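Tarkau Opens Laundry and Clothing Care Room for Residents and Neighbors

18 October 2019 — FOR IMMEDIATE RELEASE

Tarkau, the shared housing and household services company, has opened a laundry and clothing care room on the ground floor of its Larkex building. The room is open to all Larkex residents from today. Households on the surrounding streets can use it with a pass from the front desk.

The new room replaces the old basement laundry, which had four washers, one folding table and no place to hang anything. Residents asked for hanging space more often than anything else in the survey Tarkau ran in April. Many said they were carrying damp shirts up the stairs and draping them over doors and chair backs.

"People were not unhappy with the machines," said Sille Bech, who manages the Larkex building. "They were unhappy with everything that came after the machines. You took your clothes out and then you had no room to do anything with them. We put most of the money into that part."

The room has 16 washers and dryers along the street side. The other half is given over to sorting, hanging, folding and mending. It is divided into small bays so that one household's clothes stay apart from the next. Residents may use a bay for as long as their load takes, and no booking is needed outside the evening hours.

Tarkau worked with Bergmann, a furniture workshop, on the racks and tables. The racks are low enough for a child or a seated person to reach the rail. They have wooden feet and can be lifted out when the floor is washed. Hangers are supplied and stay in the room. Bins for sorting can be borrowed at the door.

The walls were painted in light colors after a trial period in which residents complained that they could not tell navy from black under the old basement lighting. The lamps were changed at the same time.
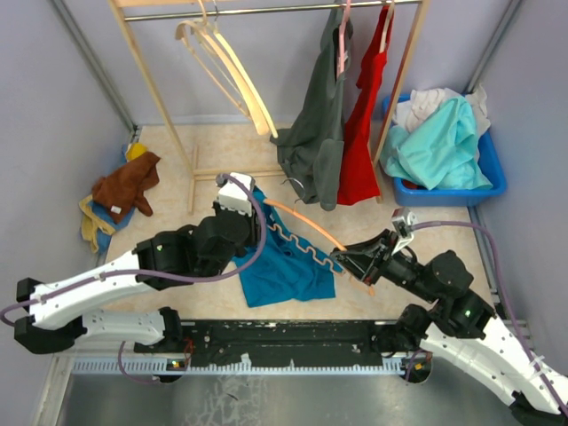
A wooden rack with clothes on the rail, a filled blue bin, and more laundry on the floor.

Along with the room, Tarkau is starting a series of free clothing care evenings. The first series has 19 sessions and runs through the winter. Each session covers one ordinary job: sorting a mixed load, hanging knitwear without stretching it, folding towels so they fit a narrow shelf, sewing on a button, getting wax out of a tablecloth. Sessions last one hour and places are limited to 32.

The evenings will be led by Kolbrún Laxdal, a former theater wardrobe supervisor who has taught garment care for several years. She wrote the short guide that now hangs by the door of the room and is handed out to new residents with their keys.

"Most of what wears clothes out at home is small stuff," Laxdal said. "A shirt gets left in a ball overnight, or a heavy sweater goes on a thin hanger. I would like people to come with a bag of their own things, whatever is in the basket that week, and we will work through it together."

The guide recommends sorting before leaving the apartment when possible, and keeping towels apart from shirts. It asks users to shake out each piece before hanging it and to close the top button on anything with a collar. Dark clothes should be turned inside out. Small items such as socks and washcloths should go in a mesh bag, which the front desk sells at cost.

Dronodine, which runs repair counters in several Tarkau buildings, will staff a mending table in the room on two evenings each week. Hems, zippers and small tears can be handed in there. Simple repairs are free for residents, and larger ones are priced on the spot. Mogens Gunnlaugsson of Dronodine said the counter at the company's other location takes in mostly children's pants and winter coats, and he expects the same mix at Larkex.

Clothes that are no longer wanted can be left on a separate shelf beside the mending table. They must be clean and dry. Anything left on the shelf for more than a month is passed on to a local charity shop or cut down for cleaning rags.

The room will be open from early morning until late evening. Residents enter with their building key. Neighborhood passes are sold by the month and can be stopped at any time. Detergent without perfume is included in the price of a wash — residents may also bring their own. Dyeing clothes in the machines is not allowed.

The old basement laundry has closed. Its space will be used for bicycle storage, and work there will begin once the last of the plumbing has been taken out. Items left behind in the basement have been moved to the front desk, where they can be claimed until the end of next month. They include several single gloves, a set of striped bed linen and a child's raincoat.

Tarkau plans to refit the laundries in 2 more buildings next year. Baptiste Delorme, who is in charge of the company's building works, said residents there will be surveyed before any drawings are made. Hanging space will be part of both projects.

About Tarkau
Tarkau owns and runs rental buildings with shared kitchens, laundries and workrooms. Its residents include families, students and retired people.

Press contact
Heiðrún Mikkelsen, Tarkau press office
Visits to the Larkex laundry room can be arranged through the front desk. Please allow a few days' notice for interviews with residents or staff.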